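Shared Mailboxes and Calendars Working Group
Minutes, January meeting

Present: Gerrit Smits (chair), Pushpa Bhardwaj, Akash Bhardwaj, Omprakash Rajput, Kusum Yadav (minutes)
Meeting opened at 10:05 a.m.

1. Minutes of the previous meeting

Accepted with one fix: the shared mailbox for the Dustel office is "dustel-orders", with a hyphen. Kusum has corrected the copy on the team site.

2. Where we are with the move

Great news to start the year! Omprakash reported that 603 user mailboxes are now on the new server, and that includes the whole Bajpai office, which we had all been a bit nervous about. Mail kept flowing during the switch and the help desk had three calls, all of them about phones asking for the password again. Gerrit wanted it written down that this was a lovely piece of work, so it is written down.

Still to move are 97 shared mailboxes. Omprakash would like to take them office by office, with Celteck last, as their sales team uses one shared mailbox for almost everything and they have rules on it going back years. Agreed.

3. Room and equipment calendars

Pushpa showed the new room list and it got a round of applause. You open a new meeting, pick the building, and only the rooms that are free at that time come up. No more scrolling through every room in the company to find the one on your own floor! Rooms accept or decline by themselves, and repeat bookings are allowed up to six months ahead.

There was a long talk about names. Akash would like building first, then floor, then room, so they sort properly in the address book. Gerrit likes the names people say out loud ("the long room", "the kitchen table"). We settled on building and floor first with the spoken name at the end. Pushpa will rename them all in one evening and send a note the next morning.

Equipment comes next. Projectors, loan laptops and the label printer each get their own calendar, with the storage location in the notes field so it shows up in the confirmation message.

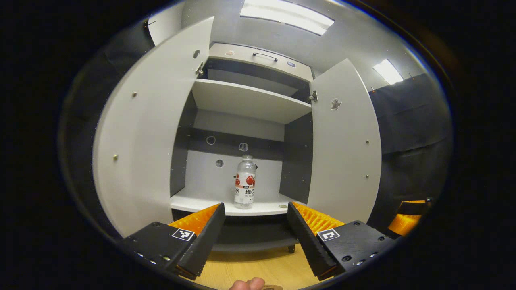 Who can see the details of a booking in a room calendar?
Everyone in the company sees whether the room is busy and who booked it, and only the organizer and the people invited see the subject and the notes.

Kusum asked for that to go into the user guide word for word, as it comes up every week. Private meetings will keep showing as "Private appointment" to everybody else, including the office managers.

4. Delegates

Akash went through the delegate settings and found a good number of people who had left the company but were still listed as delegates on somebody's calendar. They cause those puzzling bounce messages when a meeting request goes out. He has written a small script that lists them by office, and it runs in under a minute. Really useful! He will send each office manager their own list, and nothing gets removed until the calendar owner has replied.

Omprakash asked whether the script could also show delegates with permission to read private items. Akash thinks so and will try it on the Stendex office first.

5. Sharing free/busy times with outside partners

Two of our suppliers have asked to see free/busy times for the purchasing team. Pushpa tested it with one of them and it worked on the second try (the first time, the policy hadn't been applied to the test account). She suggests free/busy only, no subjects or locations, and only for people in the purchasing group. Gerrit is happy with that for a trial until the end of spring. Published calendar links that anyone can open stay switched off.

6. Training

The lunchtime sessions have been a joy. We have had 230 people through them so far, and the part on color categories gets more questions than everything else put together. Kusum is going to make it a session of its own, 30 minutes, with plenty of time for people to try it on their own calendars. She would love a second presenter for the Celteck dates, and Akash offered on the spot.

The quick reference card needs a new screenshot of the Scheduling Assistant now that the buttons have moved. Pushpa has one ready.

7. Any other business

Omprakash asked everyone to stop creating test meetings in the real room calendars. There is a test room called "zz-Test" for exactly this purpose, and it would like some visitors.

Gerrit asked whether old calendar entries can be archived automatically. They can, but the rule would also catch long-running repeat meetings, so we will look at it properly next time.

Actions

Omprakash: schedule for the shared mailboxes, office by office
Pushpa: rename rooms, send the note, new screenshot for the card
Akash: delegate lists to office managers, private items test at Stendex
Kusum: user guide wording, color categories session
Gerrit: written approval for the supplier trial

Meeting closed at 11:20 a.m. Next meeting in February, same time, booked through the new room list.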